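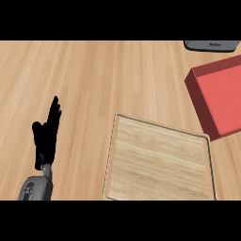

Reference > Materials > Wood > Grain

Wood grain is the direction, size and arrangement of the fibers in a piece of wood. The word is also used for the visible pattern on a cut surface, which woodworkers usually call figure when it is decorative.

Straight grain runs parallel to the long axis of the board. Spiral grain forms when the fibers wind around the trunk as the tree grows, and boards cut from such a trunk tend to twist as they dry. In interlocked grain the direction of the spiral reverses at intervals. Planing interlocked stock often tears the surface, and sanding is preferred.

Cut and appearance

The pattern depends largely on how the log is sawn. Plain-sawn boards are cut at a tangent to the growth rings and show arches or wide bands. Quarter-sawn boards are cut close to the radius and show narrow parallel lines. In oak, quarter-sawing also exposes the rays as pale flecks. Rift-sawn boards fall between the two and produce the most waste.

Strength

Wood is much stronger along the grain than across it. Grading rules limit the slope of grain, the angle between the fibers and the edge of the board. A slope of 1 in 12 is a common limit for structural members. The Mivel scale, used at the Cundbridge sawmills, assigns each board one of 7 classes by slope.

Movement

Boards swell and shrink mainly across the grain as humidity changes. Wide tabletops are therefore fixed with slotted screws or clips that let the top move.

See also: Figure (wood); Knot; Veneer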